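How Do You Teach a Robot to Put Away Glasses?

Have you ever tried to explain to a little kid how to tie a shoe? You start with words – "make a loop, now go around it" – and after a minute you give up and say, "Just watch me." Then you do it slowly, and they try, and you do it again.

Robots can learn that way too! I work on a project called Gevell, and my whole job is saying "just watch me" to a pair of robot arms. I love my job, so please forgive me if I get carried away.

A good example is one good try at a job, saved from start to finish. Let's say the job is putting a pair of glasses into a case. One example holds everything the arms did along the way: how each joint bent, when the fingers opened, when they closed, plus what the cameras saw the whole time. It's a bit like a flip book, with a note on every page that says "and then move your elbow like this."

One flip book isn't enough, though. If I only showed the robot one, it might learn that glasses always live in the exact same spot on the table. Move them over by the width of your thumb and the poor thing would grab air! So we make lots. For the glasses job we made 650 examples, and we changed things around between them. The case gets turned. The phone goes somewhere else. The pen rolls into the story.

You might be picturing a real room full of real robots. We have one of those, but a lot of my examples come from a pretend room inside a computer, kind of like a video game. The program that runs our room is called Undico. It works out where the arms can bend, what they bump into, and even where the shadows fall.

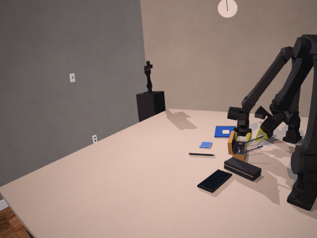

Two arms and one orange glasses case in our pretend room. The fingers are the yellow parts.

Why bother with the notebook and the pen and the other stuff, if the job is only about glasses? Well, think about your own desk. (Mine is a disaster.) When you look for your glasses you have to skip over everything that isn't glasses, and the robot has to learn that too. The black case is a sneaky one. It's long and closed, and we want the robot to leave it alone and stick with the open orange one.

Glasses are hard, by the way! Those two long side pieces are called temples, and they're skinny and they stick out. Pinch one in the wrong place and the whole thing swings around. I've dropped pretend glasses more times than I can tell you. The nice part is that pretend glasses don't break. I press a button and everything jumps back to the start.

So how do the arms move while I'm making an example? I hold two controllers, one for each arm. When my left hand goes down, one arm goes down. When I squeeze, the fingers close. It feels silly at first and my shoulders get tired, so I take a break after 90 minutes and eat crackers.

Then comes sorting. I watch the tries again and throw out the messy ones where I bumped the case or got confused about which hand was which. After that, the learning program studies what's left. It looks at a page of the flip book, guesses the next move, checks its guess, and changes itself a tiny bit. It does this over and over, for much longer than I'd ever have the patience for.

In our last test the robot got 96 tries at the glasses, each with the case in a new place. It still has trouble when one temple is folded and the other one isn't. I'm making more examples of that this week, so wish me luck!

Related
Why Do Robot Arms Have Elbows?
Inside Parnard: A Pretend Kitchen for Robots
What Is a Shadow, Anyway?
The Limsakul Puzzle Page: Mazes for July

Comments

can the robot do sunglasses too

My daughter wants to know if you get to pick the colors of things in the pretend room. She would make it all purple.

I tried the shoe thing with my brother and he still can't do it. I think he needs 650 examples

Our class read this out loud. We want a part two about the real room, please!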